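Pretend Fruit: a gallery, with reservations
Skotcombe Household Pages
July 1, 2026

I have never liked artificial fruit. My grandmother kept wax grapes on the sideboard, and every child in the family bit one once. So when Venla Kokkonen suggested that this year's gallery should be about imitation fruit and veg and the bowls people put it in, I said I would write the words but wouldn't promise to be kind. She agreed to that a bit too quickly.

The claims made for the stuff have grown a good deal since the wax grapes. It is supposed to brighten a worktop, teach small children their colours, save waste and fool your guests. I can believe the second one. The first depends on the worktop. As for saving waste, a plastic pear you never needed doesn't save a real pear from anything, and I would like to see the sums from whoever started saying so.

Fooling the guests is the claim I hear most. Hyvönen, the shop at the bottom of the hill, has a card by the till promising fruit "you will want to pick up and eat". I have picked up a fair amount of it and have not wanted to eat any. The lemons are the nearest to being right, and even those have a seam if you turn them over. The apples are too light. You know as soon as your hand closes, and after that you can't look at the rest of the bowl in the same way.

Marjatta Rautiainen disagrees with nearly all of this. She has collected the things since her daughters were small and puts her total at 257 pieces, not counting the grapes, which come off their stalks and which she regards as a separate problem. Her argument is that I am judging them as forgeries when most were made for play or for show, and that a toy carrot has no duty to deceive me. I'll give her the toy carrot. I won't give her the price of the ones sold for show - a single hollow pomegranate can cost more than a bag of real ones, and the real ones come with something inside.

Then there's the dust. Sellers will tell you to wipe the pieces with a damp cloth and leave it at that. A smooth pepper wipes clean, certainly. Anything with seeds or bumps holds on to the dirt, and by March ours at home had a grey bloom that could have passed for the real thing on a plum but looked odd on a strawberry. An old toothbrush does the job. Warm water, a drop of washing-up liquid, and don't soak anything with glued leaves, whatever the label says. I lost the tops off two radishes that way.

Size is my other complaint. Makers don't seem to talk to each other, so a bowl bought in bits over the years ends up with cherries as big as the plums. Marjatta says that children never notice. Mine did, and asked about it at some length. 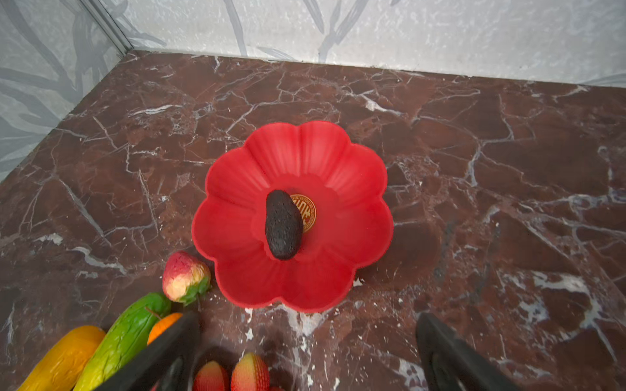 Bowls get far less attention than what goes in them, and I think that's the wrong way round. A plain white dish makes imitation fruit look like a waiting room. Something bold gives it half a chance, and a red bowl shaped like a flower, eight petals round the rim, is as bold as I'd care to go. It has been left with only the avocado in it, and I'll admit the avocado is good: nearly black, pebbly, the sort you'd give a hopeful squeeze. The strawberry outside on the marble is less persuasive, going from pinkish red at the tip to pale yellow, though I have paid for real ones in that condition. I'd keep the gold emblem on the bottom of the bowl in view and not pile anything on top of it. Marjatta would fill it to the brim, cucumber and all.

For anyone tempted after all that, a few notes on buying.

Second-hand is best. The box under the table at the Jundbridge sale usually has some, and 50 pence a piece is plenty. Smell them first, as old foam goes sour.

Catalogues are worse. Tonasix lists up to 1000 kinds of imitation food, and I can only say that I got as far as the sliced kiwi and found the same kiwi twice under different names.

If there's a toddler in the house, leave out the grapes, the berries and anything with a wire stalk. Marjatta and I are in complete agreement on this one.

Venla is taking suggestions for the next gallery. I have asked for teapots, which at least hold tea. She has written down artificial flowers, with my name beside it, and says the matter is still open.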